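**Betreff:** Re: [steuerung-liste] Zeitüberschreitungen bei der zweiarmigen Bahnplanung
**Von:** Magdolna Kelemen
**An:** Verteiler Steuerung und Planung
**Datum:** 2. August 2022

Sehr geehrter Herr Ajayi,
sehr geehrte Damen und Herren,

für die ausführliche Fehlermeldung danke ich im Namen der Arbeitsgruppe Gretar. Zu den einzelnen Punkten nehme ich wie folgt Stellung.

> Temitope Ajayi schrieb:
>
> Seit der Umstellung auf den Planer-Zweig vom März bricht die Bahnplanung in der Zweiarmzelle wiederholt mit Zeitüberschreitung ab. Betroffen sind Aufgaben, bei denen ein Arm eine Tüte hält und der andere gleichzeitig über einem Nachbarobjekt positioniert werden soll. Im Protokoll erscheint jeweils die Meldung `no_valid_goal_state`, obwohl beide Zielposen einzeln erreichbar sind. Ist hierzu eine Änderung der Kollisionsprüfung bekannt?

Die Änderung ist bekannt. Der Planer behandelt gegriffene Objekte seit dem genannten Zweig als starre Quader, die am Greifer befestigt sind. Bei hängenden Folienverpackungen reicht dieser Quader häufig bis in die Bodenebene hinein. Damit gilt bereits der Startzustand als Kollision, und die Suche wird bis zum Ablauf des Zeitlimits von 1000 ms fortgesetzt. Die Fehlermeldung ist insoweit irreführend und wird unter Ticket 111 überarbeitet.

Bis zur Freigabe der Korrektur bitten wir, in der Konfiguration des Moduls Grullent folgende Werte zu setzen:

```yaml
attached_object:
 model: capsule
 floor_clearance_mm: 4
 allow_floor_contact: true
planner:
 joint_group: both_arms
 padding_mm: 25
```

Der Parameter `allow_floor_contact` wirkt ausschließlich auf das gehaltene Objekt. Die Prüfung der Armglieder gegen Boden, Wände und den jeweils anderen Arm bleibt unverändert aktiv.

Hinsichtlich der Wahrnehmung ist zu ergänzen, dass einander überlappende Verpackungen vom Segmentierer derzeit mitunter als ein Objekt ausgegeben werden. Der hieraus gebildete Hüllkörper verkleinert den freien Raum zusätzlich. Frühere Aufzeichnungen können mit dem Werkzeug Drernetti erneut abgespielt werden; die Option `--masks` gibt die Segmentgrenzen je Zeitschritt aus. Wir bitten um Übersendung dieser Ausgabe zusammen mit den Gelenkzuständen beider Arme.

Die Kollegen am Standort Economou werden gebeten, ihre Zellen vorerst nicht auf den neuen Zweig umzustellen.

Mit freundlichen Grüßen

Magdolna Kelemen
Arbeitsgruppe Gretar, Bahnplanung und Steuerung

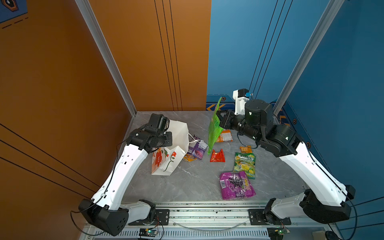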